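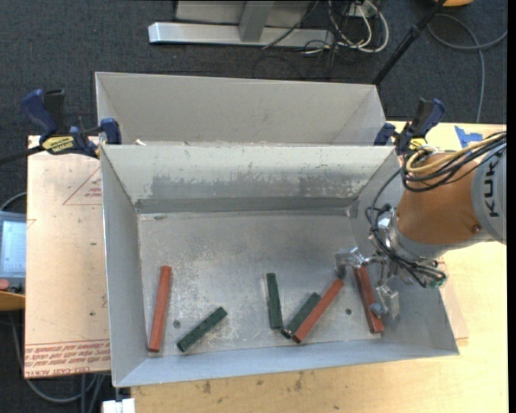 Bin station, worktable 2, with blocks in the lower bin. Dust on the floor, see point 3.

Bin station check, monthly, April
Checked by: Bindu Kamath
Copy to: Eustaquio Beltrán, Nevzat Demirtaş
Marks used: OK / OK with comment / To do

1. Worktable
Stands level, does not rock when pushed with the hand. OK.
Comment: I pushed from all the sides where I can reach. The wood has no splinters at the front, where people put their arms.

2. Clamps on the upper bin
All 4 clamps present and closed. OK with comment.
Comment: I pulled each blue handle by hand and no clamp moved. The clamp in the upper left was a little less tight than the others, so I closed it one step more. Please do not open this clamp to make space for something else on the table. The yellow label on its bar should stay on.

3. Floor of the lower bin
To do.
Comment: There is dust on the whole floor. It is not dangerous, but the blocks carry it to the hands and then it is everywhere. Please take out all blocks first and wipe with a damp cloth, then a dry one. Do not blow the dust with compressed air, we had this discussion already on Wednesday.

4. Holes in the floor
Two small round holes, both without sharp edge. OK.
Comment: I went over the edges with a cotton cloth and it did not catch.

5. Walls
OK with comment.
Comment: The back wall has gray smudges and streaks. I could not feel a scratch under them, so I think it is only dirt. Zübeyde asked if it should be painted. My opinion is no, paint will come off in small pieces. The sloped walls have no dents that I would call new.

6. Upper edges of the sheet metal
To do.
Comment: The top edge of the front wall is fine. The edge of the upper bin is sharper than I like at the right corner. I ordered edge strip from Tessier, 900 mm. Until it is mounted, use gloves when you lift something over this corner.

7. Blocks
Red-orange and dark green, all wooden. OK.
Comment: I looked for cracks and splinters at the ends, because there they start. One green block has a soft corner, still usable. A block with a split goes out of the bin the same day, please do not glue it.

8. Free space around the table
100 cm free at the front side. OK.
Comment: Tatu moved the trolley, thank you. It should not come back.

Open points: 3 (Nevzat), 6 (Eustaquio).
Next check in May, same list.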